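Packing mixed snack cartons for parcel post

Applies to cartons of individually wrapped biscuits, bars and crackers sent by ground parcel service. Chilled goods and glass are covered separately.

1. Choose the carton

Use a new single-wall corrugated carton with a capacity no more than 60 mm greater than the stacked goods in any direction. Reused cartons lose stiffness along the score lines and should be kept for internal transfers. Check the maker's stamp on the base flap for the rated load.

2. Close the base

Fold the short flaps first, then the long flaps. Run one strip of 48 mm tape along the centre seam, carrying it 60 mm up each end wall. Add a strip across each open edge to form an H. Rub the tape down firmly with a flat tool. Tape applied in a cold shed may lift later, so store rolls indoors overnight.

3. Sort the goods by crush resistance

Dense bars and boxed goods go on the base. Wrapped biscuits go in the middle. Crackers, puffed rice and anything in a gas-filled bag go on top. Do not pierce filled bags to save space, as the gas protects the contents and slows staling.
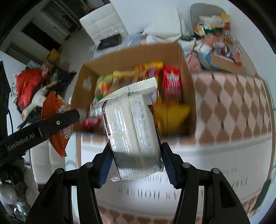 Multipacks should stand on edge where the carton height allows. A biscuit carries far more load along its edge than across its face, and upright packs can be lifted out without disturbing the rest of the layer. Keep the crimped seals clear of the carton walls. A seal folded hard against corrugated board can split at the crease.

4. Separate the layers

Cut a sheet of flat board 12 mm shorter than the carton's inside length and width. Place one between each layer. If the sheet bows when pressed in the centre, the layer under it is uneven and needs to be repacked.

5. Fill the voids

Crumpled kraft paper is suitable for most orders. Avoid shredded paper, which settles in transit and sheds dust onto the wrappers. Pack the corners first, then the sides. Close the top flaps by hand and tilt the carton to each side. If the contents shift, add paper.

6. Weigh and label

Seal the top in the same H pattern, then weigh the finished carton. Enter the weight in kilograms to one decimal place. The label goes on the largest face, flat, with no part of the barcode over a seam or under glossy tape.

Record the batch code and best-before date of each product on the packing slip before sealing. The earliest date in the carton is the one entered on the order.

Storage before pickup

Stack cartons in columns with the corners aligned, no more than four high. Keep them off concrete floors and below 30 °C. Chocolate-coated lines need a cooler room and should be packed on the day of pickup.

Revised 12/08/2020, G. Meredith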